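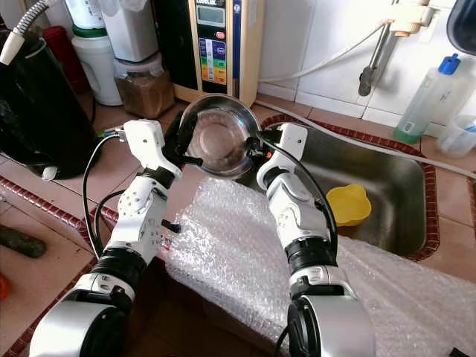

Gativa Two-Arm Kitchen Kit

Two arms, two grippers and a bag of bolts, from Ernano of Kurkcombe. The Gativa is meant for the jobs done at the sink while thinking about something else: picking up a bowl, turning it, holding it by both sides of the rim. It has no opinion on how you stack the drying rack and will not share one.

What you get

Left and right arms with white covers, a gripper for each, cables, and a printed manual of 200 pages, 70 of which concern the cables. The wrist camera is included. Spare fingertips come in packs and are worth having, as tips do get scuffed and sinks are hard.

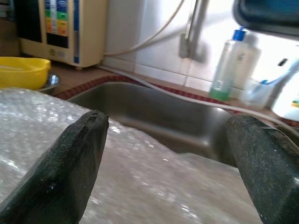

What it's like to live with

Light plastic things are where it does its best work. The two arms can share an object, one finger each side, which suits awkward shapes with no proper handle.

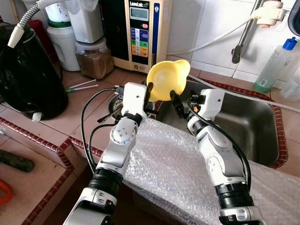 Glassware we would leave until you and the kit know each other better. The covers wipe down with a damp cloth, but the arms are not meant to go under water — a sentence our repairs bench asked us to print twice. The arms are not meant to go under water.

Price and delivery

£3,188 for the pair, with a £200 deposit. Orders placed now go out in August. Fitting is by Žydrūnas Kalniņš at Juška, who will want the worktop cleared and a cup of tea.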